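Why Pale Green Glazes Craze

Crazing, the network of fine cracks found in a glazed surface, is a problem of unequal shrinkage. A glaze and the clay under it cool together in the kiln. If the glaze contracts more than the body, it is left in tension, and glass is weak in tension.

At the Cantero works in Fallingate, 87 plates from a June firing were kept back for study. The glaze was a pale green, high in sodium, sold under the trade name Stisumus. Sodium melts well and gives good color, but it also raises expansion.
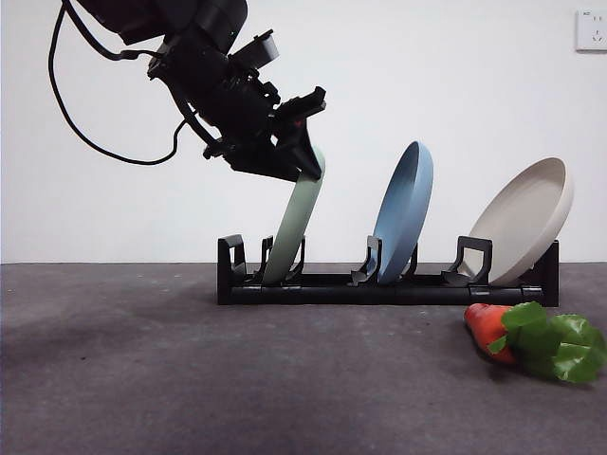

Cracks do not always show at once. A porous body takes up moisture over months and swells slightly, which adds to the tension. The works tests for this by heating samples to 300 degrees and dropping them into cold water, up to 11 cycles. Almost 9 percent of the June plates failed before the last cycle. 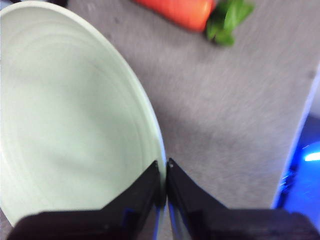 The usual correction is more silica in the glaze, ground fine enough to dissolve fully. Workura, which supplies the clay, suggested adding it to the body as well. Both changes call for a new firing schedule, and the slower cooling dulls the green.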